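Section 4. Folding with the hand grippers (garment work, two-tool method)

For room attendants and laundry staff on the Skalomcombe sites. Read section 3 first if your Pinder grippers are new out of the case, they need seating before you fold anything.

4.1 What changes on your shift

You still fold. You fold with a Pinder in each hand, and the recordings go to Jiltimer, which is where the folding arm downstairs gets its routines. Your room list is shorter on gripper days. Supervisors: cut the list BEFORE the shift starts, not at noon when people are already behind.

Pay code is the same as a normal shift. Breaks, see 4.5.

4.2 Before you start

1. Pick up two grippers, matching numbers. Left and right are the same tool.
2. Squeeze each one all the way, let go. Should open wide without sticking. If it sticks, tag it and take another.
3. Look at the blue pads. Lint on the ridges = slipping. Wipe with a dry cloth, no spray.
4. Green light on the module. No light, no recording, don't bother folding.
5. Cable runs down past your hand and wrist. Not over the garment.

Note: sleeves are fine, rings and bracelets off. They tap the handle and the tap shows up in the log.

4.3 Folding a jacket or robe

1. Lay it on the bed, front up. Smooth the bed cover a little, it does not have to be perfect. Jiltimer wants ordinary beds.
2. Fastenings first. Cord or knot buttons catch in the linkage, so keep the fingers off that side.
3. Pinch the cuff. Cuff only, not the middle of the sleeve.
4. Carry the sleeve across the body. Let the other tool wait, open, close to the fabric.
5. Lower it. Open the fingers fully before you pull back. 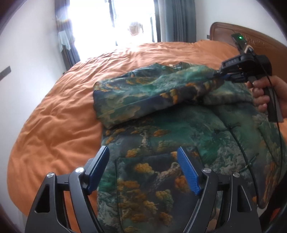 6. Same with the second sleeve.
7. Bottom hem up to the collar. Thick quilting wants to spring back, hold it down for 2 seconds and then release.
8. Hands off. Leave it lying there until the module beeps.

Caution: do not help with your fingers. Everyone does it the first week. A fold finished by hand gets thrown out at the Jiltimer end and you've done it for nothing.

Caution: pads pinch skin. Keep the free hand behind the pivots.

4.4 Lifting and shaking out

For unfolding, or when a fold went wrong and you want to start over.

1. Grip near a corner or a shoulder seam.
2. Lift slow. Slower than feels natural. Fast cloth blurs and the software looses the edge.
3. Second tool comes in open, pointed at the fabric, and takes it wherever it hangs nearest.
4. Lay down away from you.

A bad fold is still worth keeping if you did it all with the tools. Don't delete it. Press once for "redo" and carry on.

Target is 40 clean folds a shift. Target, not a quota, and it isn't used for reviews. The arm needs 1000 of each garment type before it gets switched over, so a slow day is no big deal.

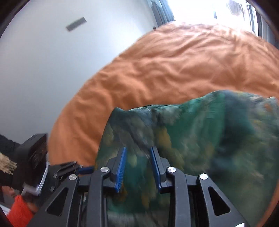 Gbeho, comment on the March draft: My wrists were sore by ten in the morning and I'm quick with my hands normally. Fine, we teach the thing to fold. Then what do we do when it folds? Put that in the manual too please, people on my floor keep asking and they get a different answer each time. And 40 is too many with the thick stuff.

Reply to the above, added to this edition: garment folding goes to the arm, beds and rooms do not. Folding hours move to room hours, no one's total drops this year. After that we don't have it in writing yet and won't print a guess. Thick garments now count double toward the target.

4.5 Breaks and sore hands

1. Swap hands for the pinching tool after every garment.
2. Stop for a proper break every 2 hours, tools down and back in the case.
3. Numb or tingling fingers: stop, tell the supervisor, go back to your normal list. No form needed the same day.

4.6 End of shift

1. Wait for the upload to finish. Light goes from blinking to steady.
2. Unplug at the module end, don't yank the cable.
3. Wipe pads. Close the fingers before casing, they bend if the lid is forced down on them.
4. Write the tool numbers on the sheet, plus anyting that stuck or slipped.

Charging and spare pads, section 5.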